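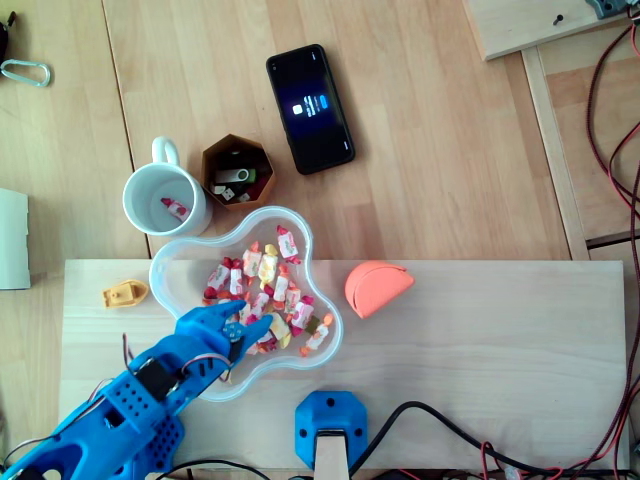

Citlali Hinojosa

September 24, 2022

Our shop rules for the small arms got rewritten this month. A few people asked me to post them, so I'm putting the main ones in a thread. These are house rules for light, low-force arms on a table. If you run anything bigger, go to the real standards and a real risk assessment first.

1/ Wiring. Red and black wires that run along a moving arm need a loop with slack at every joint. Move the joint by hand through its full travel with the power off and watch the loop. If it pulls tight anywhere, redo it before you plug in.

2/ Wires off the arm go down the side of the table in a bundle. Tie the bundle every hand's width. Loose runs get caught on sleeves.

3/ Anything crossing the work board counts as an obstacle. That includes your own cables. Either route it behind the board or write its position on the setup sheet so the next person knows the arm can reach it.

4/ Power switch within reach of your non-writing hand, and never on the far side of the arm. Euan Gunn argued for a foot switch and we tried one. People kicked it. Back to the hand switch.

5/ Printed parts. We log the print date of every bracket and every forearm. Look at the screw holes before each session. White stress marks around a hole mean the part gets swapped that day.

6/ Same goes for the fingers. Spread them, close them, spread them again, no load. If one lags, stop and check the tendon. Don't turn up the servo to make up for it.

7/ Servo limits live in software and in a written table taped inside the cabinet door. The two have to match. In March they didn't match on one arm and we lost a wrist servo.

8/ Objects. Wrapped candy is still my favorite test item for reaching and picking. It's cheap, it's light, and the wrappers are slippery enough to tell you something. Candy used for testing is not food afterward. It goes in the test bin. I had to put this one in writing.

9/ Use a light plastic bowl, no glass. Plastic can take a knock from the fingers. Ceramic we allow for the drop-off spot only, and we're still going back and forth on that one. Marlene Tremblay wants it out completely.

10/ Mixed objects on the board are fine, and I'd encourage it. A toy boat, something round, something soft. Just keep them the same for the whole run and write down where they sit. A run where somebody slid things over halfway through is not one run.

11/ Personal stuff is the rule we break most. Phones, flash drives, key clips. They end up on the table next to the board because that's where your hands are. The old rule said "clear the table" and it never held. The new one says nothing personal inside the reach line – a strip of tape at full extension plus one hand.

12/ I'll admit my own table doesn't pass rule 11 on most days. Working on it.

13/ Trial counts. We did 847 reaches under the old rules and had to throw out 269 of them. Most of those had no layout recorded, or a layout that didn't match the video. The arm did fine on plenty of them. We just couldn't use the data.

14/ So now it's one setup sheet per run, 80 reaches max, then a stop. Hand check, wire check, screw check, initials. Yatziri Palacios made the sheet and it fits on half a page.

15/ Who can run the arm alone: anyone who has done the power-off check with a second person watching, twice. No exceptions for people who built the arm. Builders skip steps more than anybody.

16/ Two questions from the replies. Yes, you can use the sheet, change whatever you want. And no, we don't require gloves. With fingers this light, I worry more about a glove getting caught than about a pinch.

17/ Leopoldo Zepeda asked about hair and lanyards. Tied back, and off. It was in the draft and got dropped when I retyped it. Adding it back tonight as part of rule 2.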